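Gorkska Opens Chore Trials to Outside Teams

Gorkska said in December it will open its household and shop-floor chore trials to outside developers. The program, run at the company's Brastlow site, covers 151 tasks, among them folding, sorting and moving floor mats. Machines now finish 80 of them without help. Soft and floppy items remain the hardest group.

Demonstrations for the mat tasks are done by people using hand-held grippers. 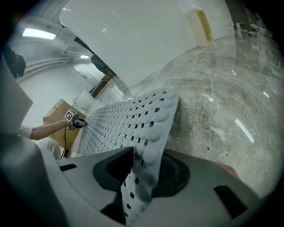 Caroline Magesa said a machine that needs a person standing by has not taken over the chore yet, and that she expects mats to stay on the unsolved list for now.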